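Adeyemi small works fund – progress report, wall panels and work booth
Thursday, May 16, 2019

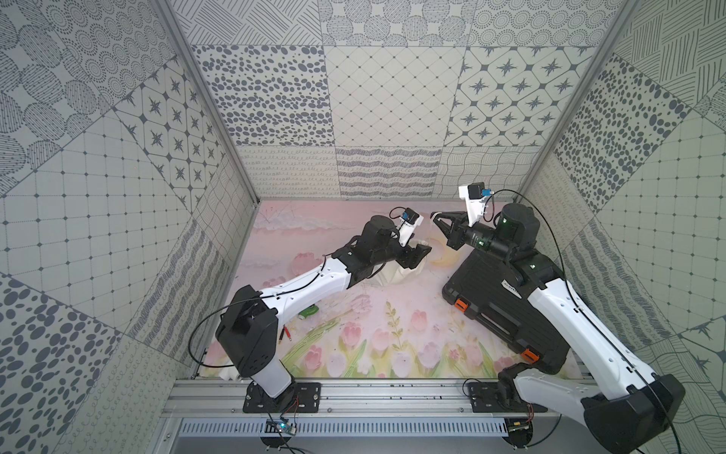
Work booth: grey-and-white patterned walls, pink floral mat, aluminum posts.

Sorry this is short on polish, report was due before lunch and the print invoices only came through this morning. Headings follow the order on your form.

Where we are

Booth has its walls and its mat. Patterned panels on the back and on both sides. Grant is 3654, spent so far 3000, breakdown at the end. No change to the overall budget requested. One change to the schedule, see June.

Walls

We went with squares and rectangles in different patterns, all dark grey on pale. Dots, diamond grid lines, wavy stripes, hatching, squiggles, the eight-pointed star. The star was the one everybody in the studio wanted more of so it comes up on the back and again on the left, and there's part of one on the right near the bottom. Original proposal said one repeat pattern all the way round. We tried that on paper first and it was dull, plus you lose track of which wall you are looking at. The mix costs the same to print.

Things learned on the walls:
Order the panels with a bit of spare. We didn't on the first batch and had to wait a week for the second.
Mark the back of each one before they leave the table. Two rectangles went up sideways and came down again.
The big dark ovals are heavy to look at. They are low on the left wall and we would keep them low in any other booth.
Wavy stripes along the bottom of the back wall work well, with the squiggle strip and curved lines next to them. Keep.

The left wall still needs a proper look at the joins. Fotero quoted for trimming, we think we can do it ourselfs with a new blade.

Mat

Pale pink, printed. Pink clouds toward the back, a beige moon near the middle, tulips along the near side with green leaves. It was the second choice. First choice was a plain grey and against those walls it was just too much grey, no other way to put it. The clouds are soft, watercolor sort of look, and they don't fight with the star panels. Reviewers at the March visit asked if the pink was final. Yes, it is.

Mat supplier has offered 7 more at the same price if we confirm by the end of the month. We would like to take them but that is outside this grant, so flagging it only.

Posts and rail

Aluminum, as per proposal. Indumov supplied the lengths. Delivery was late and one length had to go back, no charge to us. Corners took longer than planned – our measurements were off, not theirs. Bolts have been gone over twice. We want one more check before the summer and have put it on the list.

Room

Sedus sent the two stools and the side table, both in use. Lighting in the room is still what was there when we moved in. It's OK. A second lamp was in the wish list, not in the budget, and we are leaving it there.

Storage for spare panels is the real problem. At the moment they are flat under the side table with cardboard between. Fine for now but they will curl if the room gets damp. A flat drawer unit would fix it, price to follow.

Open items for June

Trim the joins on the left wall.
Decide on spare panels, 16 is the smallest print run so probably that.
Last check on all bolts and corner posts.
Write up the panel layout on one page so another group can copy it without phoning us.
Price for flat drawers.

The one-page layout was promised for this report. It isn't done. Half of it exists as pencil on the back of a delivery note and needs drawing up properly, will come as a separate attachment in June. That is the schedule change mentioned at the top.

Money

Grant: 3654
Spent: 3000 (panel printing, both batches, mat, posts and rail, stools and table)
Left: 654, held for the spare run and blades

Receipts are scanned and in the shared folder, the Indumov one is in there twice, please ignore the secnd copy. If the form needs the spend split by month let us know and we will send it over, the version we were given didn't have a box for it.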